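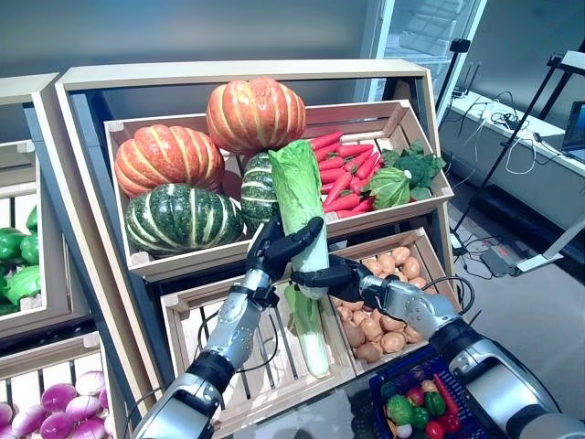 First time at a club range, what do I bring?

Hi everyone, hoping some kind soul can point me in the right direction. I've finally booked an introductory session at the Skustemlow range for February, after years of my brother-in-law telling me I'd love it, and now I'm fretting over the little things. Do I need my own ear and eye protection or do they lend it? And is it rude to turn up with no membership at all? I'm 60 and a bit deaf on one side already, so I'd like to look after what's left!
Posted by Grumby

Welcome, Grumby! You'll have a lovely time. Most clubs will lend you muffs and glasses, but the loaners get a fair hammering, so I'd buy your own muffs and pop foam plugs in underneath (doubling up makes a big difference indoors). Wear closed shoes and a shirt with a high collar, as hot brass has a way of going straight down your neck. Bring photo ID, and ring ahead to ask what forms they want from a visitor. Nobody minds a newcomer, we were all one once, and the range officer will stand right beside you the whole way through. Go slowly and ask for the .22 first.
Hanyu Ding

what Hanyu said. also bring water and get there early, parking at Skustemlow is terrible after 3
Nam

Thank you both so much, that's a real weight off my mind. I'll ring them in the morning and see about some muffs.
Grumby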